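How to Run Your First Online Bracket for a Card Game (Without Losing Your Weekend)
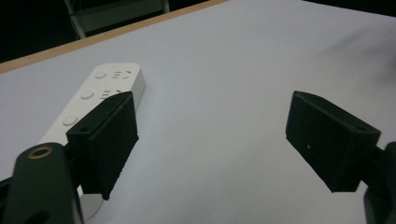 by Betancur | Guides | filed under Organizing | 8 comments

Quick one today, I have check-in opening at 7 p.m. and still need to seed. People keep asking in the Wirora Discord how we set up the Friday cups, so this is the whole process start to finish. Assumes you know the game and have never run anything.

Step 1. Pick a format and stop fiddling with it

Single elimination if you have one evening. Swiss if you have a whole day and a helper. Double elim sounds fair and everyone asks for it, but the losers bracket eats your night. Our first one ended at 3 a.m. Never again.

For decks: bring three, ban one, best of five. Players know it already. Conquest rules, so a deck that wins is done for that match. Write that down in the rules even if you think it's obvious. Somebody will requeue the same deck and swear they didn't know.

Step 2. Cap it

Put a number on signups before you post the link. We left ours open once and got 217 names for a single-night cup. Half didn't check in, the other half waited on them. 64 is plenty for a first go. 32 is nicer.

Step 3. Rules page

One page. Short. Needs:

Start time WITH the time zone
Check-in window (ours closes 15 minutes before round one)
Deck submission deadline
How long before a no-show is a loss — we use ten minutes
What happens on a disconnect
Who to message, and where

Disconnects are where the arguments come from. Ours says: game replays if both players agree, otherwise the result in the client stands. Harsh but fast.

Step 4. Collect decks

Deck codes, not screenshots. Use a form, dump it to a spreadsheet, lock the form at the deadline. Then check every code loads. Takes forever, do it anyway. I had a guy submit the same Warrior list three times and didn't catch it untill quarterfinals.

Publish all lists at once or publish none. Don't let one player see lists early because he "just wants to prep."

Step 5. Seeding

Random is fine. Really. If you have results from past cups, seed the top 8 and randomize the rest. The Ruka league does it off ladder rank and spends a week hearing complaints about it.

Step 6. Running the night

Open check-in. Ping everyone once at open, once at five minutes left. Drop anybody who missed it, THEN generate the bracket. Not before. Redoing a bracket with people already playing is misery.

Both players report. If reports don't match, ask for a screenshot of the end screen. Keep 2 admins on, one for disputes and one just pushing slow matches along. Slow matches are the real problem — one control mirror can hold up half the bracket.

Step 7. Casting, if you must

Delay the stream. Two minutes minimum, more if hands are visible. Spectate from the same side the whole match so viewers don't get lost. Tell the players before the round that they're on stream, and don't let them start until you say go.

Step 8. Prizes

Pay within the week. Small and on time beats big and late. If it's packs or codes, have them in hand before you announce. Liken Cup promised 2,000 in store credit one season and people were stil asking for it in May.

Post the final bracket and the top four lists when you're done. That post gets you more signups for the next one than any ad will.

Ok, check-in's open. Rules template is in the pinned message, copy whatever you want from it.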